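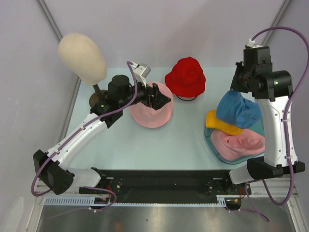 Dana Whitcomb, Retail Reporter

26 July 2021

Hat seller Loter wants its customers to bring back the bucket hats and caps they no longer wear. The Ollby-based chain said it will start taking used headwear over the counter in August, clean it, put it back into shape and sell it again at a lower price. The company calls this a fresh start for the summer hat. It has left a good many questions open.

Under the plan, shoppers who hand in a hat get a $9 credit toward anything in the store. Any brand will be accepted as long as the brim is whole and the sweatband is still attached. Loter says a returned hat will go back on the shelf for roughly 50 percent of what a similar new one costs.

The chain tested the idea at its Ollby store last winter and says it took in 2,162 hats. It did not say how many of those were sold. Asked twice, the company answered that the response had been "very encouraging" and that the test was meant to measure interest, which it apparently did without measuring sales. A further 156 hats were turned down at the counter, most of them for stains or broken straps.

The mix is about what anyone with a crowded coat closet would expect. There are bucket hats in pale pink with a soft brim that has picked up a few wrinkles, fuzzy red ones with a thin black chin strap, and plenty of caps. The caps are the harder sell. Most households already own more of them than they wear, and they tend to end up the way they do in Loter's sorting trays, one lying half on top of another. A secondhand cap with somebody else's softball team on the front is not an obvious bargain at any price.

Then there is the matter of shape. Loter says each returned hat will be steamed and left to rest on a head form before it is priced. The chain is also using the launch to push Husik, its own line of stands for the home, which put a foam head on a pole with a round base. According to the company, a hat kept on a stand "will look new for years." It offered no test results to back that up. For a stiff felt hat the advice may be sound. A cotton bucket hat is made to be folded into a beach bag, and a few minutes of steam will do as much for the brim as a week on a foam head. The stands, which are not part of the trade-in and cannot be bought with the credit, cost more than most of the hats they are meant to hold.

Cleaning will be done by Hájek, a laundry on the edge of town that already handles uniforms for hotels and restaurants. Cotton should give it little trouble. Fuzzy fabrics are another story, as anyone who has put one through a hot dryer knows, and Loter has not said what happens to a hat that comes back from the laundry matted or a size smaller. The customer keeps the credit in that case. The hat, the company says, will be "responsibly redirected." It would not say where to.

Shoppers may also want to read the terms before emptying the closet. The credit runs out at the end of the season, can be used only once per visit and does not apply to sale items. Since Loter marks down most of its summer stock in late August, the window for spending it on a sun hat looks short. Hats cannot be returned to their owners once they have been accepted, including those the store later decides not to sell.

Local thrift stores, meanwhile, have taken hats for years. They pay nothing for them, but they also sell them for a dollar or two, well under the prices Loter has in mind. A person who only wants a cheap bucket hat for the yard would do better there.

The trade-in counter will open first in Ollby. Loter said its other stores will follow if demand is there, and gave no dates. The company plans to publish figures on the number of hats collected at the end of the season. It has made no such promise about the number resold.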